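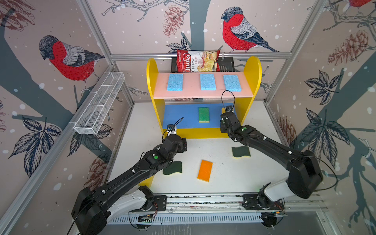 Start | Lehrbuch | Kapitel | Übungen | Glossar
Stand: Januar, Redaktion Vendeck

Kapitel 4: Schwämme ordnen und lagern

In jedem Haushalt sammeln sich Schwämme für verschiedene Zwecke. Ein fester Platz erleichtert die Arbeit und hilft, Sorten auseinanderzuhalten. Im Lehrhaushalt Kanonlow dient dazu ein kleines Regal mit zwei Ebenen: oben ein rosa Brett, unten ein blaues, die Seiten gelb.
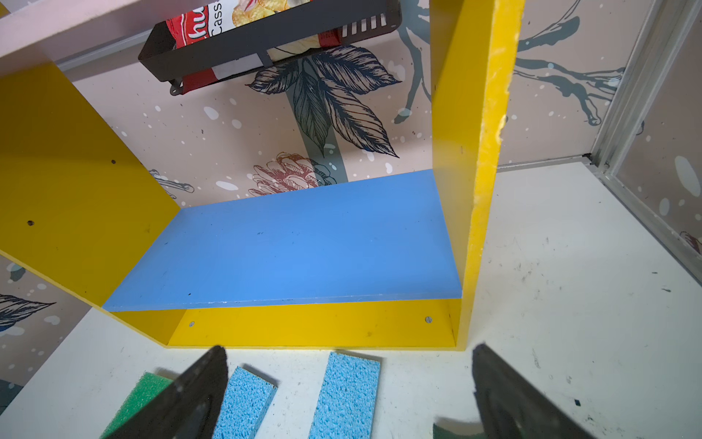
Vor dem Einräumen wird das Regal leer geprüft. Man achtet auf Kratzer, abgestoßene Kanten und den Sitz der Bretter. Ein schräg liegendes Brett wird zuerst gerichtet. Danach wischt man die Flächen feucht ab und lässt sie rund 40 Minuten trocknen. 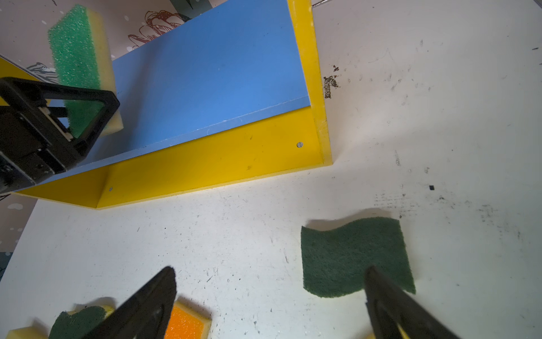
Scheuerschwämme mit grüner Seite und flache Scheuervliese trennt man von weichen Schwämmen. Die raue Seite kann lackierte Flächen zerkratzen. Auch die Tischplatte gehört zur Arbeit: Krümel und Streifen entfernt man, bevor etwas abgelegt wird. 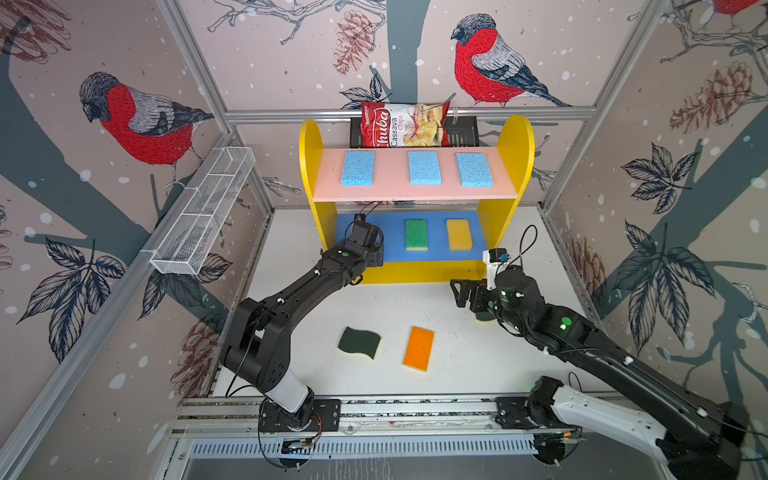

Gleiche Schwämme liegen flach und mit Abstand in einer Reihe. Vorräte wie Chips bleiben im Korb. Weiteres zur Trocknung auf Seite 136.

Kommentare (3)

sadine: Bei uns stehen die Scheuerschwämme hochkant, geht das auch?

holanda40: Ja, mache ich genauso.

k_147: Seite 136 fehlt in meiner Ausgabe.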